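Notebook, 19 November 2024

Second session with the Lultach gripper kit. Viola wants a yes or no from me before the trial license runs out, so I'm writing things down as they come up and she can make sense of it later (sorry, Viola).

The setup went way better than the Brutthorpe kit we tried in May! Mounting plate fit, cable reached, and the software found the gripper on the first go. I did have to update the firmware, and the updater sat at 57 percent so long that I went and made coffee. The manual still shows the old menu in chapter 2, so ignore the screenshots and go by the button names.

Today is dishes. I picked the plate in the basket as the main target for the grip tests, with the fingers closing low on the rim. I like how thin the fingers are, they get down between a plate and a basket wall without much fuss in the planner.

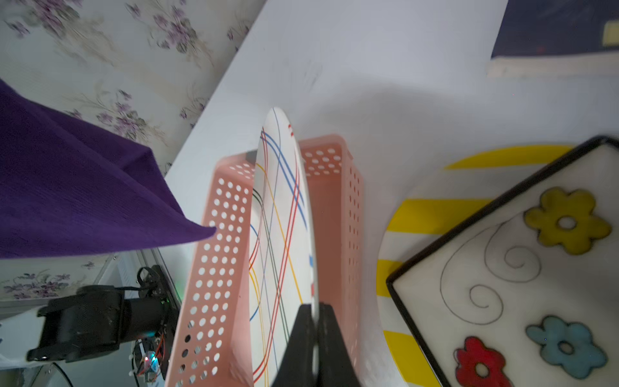

Does the kit price include the wrist camera?

The $1,576 bundle does, with the bracket and one cable. The gripper alone is $845 and you bring your own camera, but then the Fisix calibration tool is a separate purchase too, so I'd go for the bundle.

Grip force is a slider in the software and I'd rather have a number to type in. I wrote to Mazza (they're the reseller) and Natalina Negri got back to me before lunch, which I did not expect. She says typed values are in the next release and offered us the beta. I said yes please!

Gripes so far: the log files all get the same name unless you change it by hand, and the stop button in the app is tiny. Also the finger pads are glued on, so swapping them looks like a bench job with a scraper.

To do: ask Natalina what spare pads cost, rename the logs from this morning, try the square dish next with the low force setting. Viola, the license key is taped inside the lid of the kit box.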